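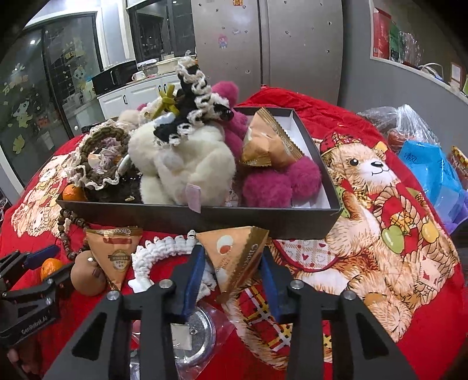 A Weekend on the Clulholm: Old Ferry, New Bunks

The Clulholm spent 14 years tied up at Echeverri Quay with weeds growing out of her funnel, so my expectations for an overnight stay aboard were modest. Mostly I hoped to wake up at the same height above the water as I went to bed.

The trust that runs her has fitted 12 cabins where the car deck used to be. Mine was number 18, which tells you something about the numbering. The bunk is long enough for a tall adult, the mattress is firm, and the reading light has one setting, interrogation. There is a hook for your coat and a second hook, lower down, for your shins.

Hot water comes from a Dradano boiler that starts up with a cough at six in the morning. After that the shower is excellent. Before that it is bracing.

Breakfast is served in the old passenger saloon, and it's the best reason to book. They kept the curved benches and the brass rail, and the rolls come from the Vomier bakery across the dock. The coffee tastes like it was made when she was last in service - I had two cups anyway.

The engine room tour is included and runs long. Bring a sweater. Our guide spent most of it on a fuel pump, and I now have opinions about fuel pumps.

She doesn't sail yet. The trust talks about a first trip in November, if the hull survey goes well. I'd stay again, in a cabin farther from the boiler.

Comments

dockside_pete: Cabin 12 is the quiet one. Please don't all book it.

Marla K: Did they ever fix the gangway? My mother refused to cross it last year.

tidetable: New gangway went in this spring, Marla. Still steep at low water, so go at high tide if she's nervous.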